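How a Statue Is Made From Melted Metal

Have you ever stood next to a big metal statue in a park and given it a knock with your knuckles? If you have (and if no grown-up told you off), you may have heard a rather surprising sound. It goes bong, a bit like a bell or an empty saucepan. That's a clue! Most large bronze statues are hollow, with a metal skin only about as thick as your finger, or even thinner, and nothing but air in the middle.

So how do you get metal to turn into the shape of a horse, or a dancer, or a very grumpy-looking king, and leave a space inside? People worked out a clever way to do it thousands of years ago, and sculptors still use it today. It is called lost-wax casting, and by the time you get to the bottom of this page you'll know why the wax has to get lost.

First, what is bronze?

Bronze is a mixture of metals. It is mostly copper, the pinky-orange metal that water pipes are often made from, with a smaller amount of tin stirred in. A mixture of metals has its own special name, an alloy. Copper by itself is quite soft and rather a nuisance to pour, because it goes thick and bubbly. Add some tin and it melts more easily, runs into all the little corners, and sets much harder when it cools.

Starting with something squashy

A sculptor doesn't begin with metal at all. She usually begins with clay, or sometimes with plaster, because those are easy to push and pinch and scrape until the shape is just right. If the nose is too big she can slice a bit off. If it is then too small (this happens more than you'd think) she can stick a bit back on.

Let's imagine our sculptor is making a hare sitting up on its back legs. She might spend weeks on it, looking at it from the front and the back and even lying on the floor to see what it's like from underneath. Small children and dogs will see it from down there, after all, and they deserve a good hare as well.

When she is happy, she paints the clay hare all over with a thick, stretchy rubber. The rubber creeps into every line of the fur. Once it has set, she puts a hard plaster jacket round the outside to stop it flopping about, then carefully takes the whole thing apart and lifts out the clay. What's left is a mould, which is a hare-shaped hole with rubber all round it. If you have ever made a sandcastle with a bucket, you have used a mould too.
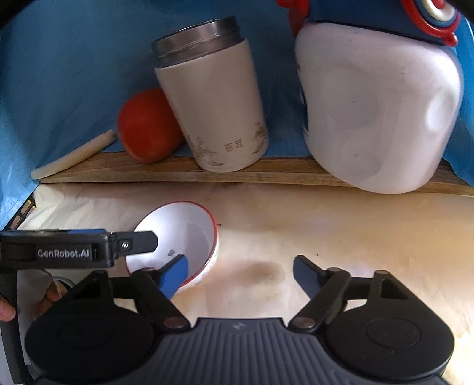
Now comes the wax. It is melted gently and brushed or poured into the mould, then swirled about so that it coats the inside. The extra is tipped out again. You may have eaten a hollow chocolate egg or rabbit, and those are made in very much the same way - a layer on the outside and a space in the middle. When the wax has gone hard, the rubber is peeled back and out comes a hollow wax hare.

It nearly always needs a tidy-up. There might be a seam down its back where the two halves of the mould met, or a tiny air bubble on one ear. The sculptor smooths these away with warm tools.

Losing the wax

Next, wax rods are stuck on to the hare until it looks as if it has been caught in a climbing frame. They look very odd, but they have an important job. Some of them will become little tunnels for the metal to run down, and others will let the air escape.

The hare is then dipped in a runny mixture a bit like pancake batter and sprinkled with fine, gritty powder. It is left to dry, and then dipped and sprinkled again, over and over, inside and out, until it has a thick shell. This can take many days, and there's no hurrying it. A shell that hasn't dried properly may crack.

Then the whole thing goes into a very hot oven called a kiln. The shell bakes hard, the wax melts, and it all runs out through the holes. The wax is lost! Where it used to be, there is now a thin, empty gap in exactly the shape of the hare.

The exciting bit

A workshop where metal is melted and poured is called a foundry. Leobardo Mendoza works at the Tralholm foundry, and pouring is his favourite part of the job, although he says he still gets a flutter in his tummy every time. The bronze is heated in a strong pot called a crucible until it reaches around 2000 degrees Fahrenheit. It glows bright orange, like the middle of a bonfire.

Everybody near it wears thick gloves, a heavy apron, special boots and a shield over the face. Two people lift the crucible and tip it together, slowly and steadily, and the metal slides down into the shell. It is over surprisingly quickly. One large sculpture at Tralholm was made in 12 separate pieces, which were poured one by one and then joined together afterwards.

Breaking it open

When the metal has cooled, the shell is knocked off with hammers. (Leobardo says this is everyone else's favourite part.) The hare that comes out is dull and rough, and it still has all those rods on it, only now they are bronze. They have to be sawn off and the stumps ground down until you can't tell they were ever there.

Last of all comes the colour. New bronze is a shiny gold-brown, but the sculptor can warm it with a flame and brush on chemicals that turn it green, black, or a deep chestnut. This coloured layer is called a patina. A coat of clear wax goes over the top to protect it, so a little bit of wax finds its way back in the end.

Something to try with a grown-up

Press a shell or a toy animal firmly into a lump of modelling clay, then lift it out again. Ask your grown-up to help you mix some plaster and pour it into the dent. Leave it until it is completely hard, even if you are dying to look, and then peel the clay away. Please don't pour any leftover plaster down the sink, as it will set in the pipes. Let it go hard in an old yoghurt pot and put it in the bin.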